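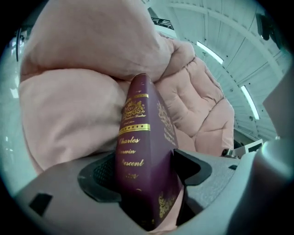
1 min read

Mahsa Dehghan tests hand-held grippers at Donstead, and in October one of them would not let go of a book.

"It was a hardback, Darwin, in burgundy," she says. "The fingers closed well. Then I gave the command to open and they stayed."

The log showed error 6, which the maker, Cloratero, lists as a motor fault. She does not agree. "The motor was healthy. I think the software still believed that the grip was not finished, so it refused the next order."

She switched off the power and freed the book by hand. Her worry is the day when it is a finger. "For me this is a safety matter," she says. "The release must work always, also without software."

Cloratero has promised her a new version.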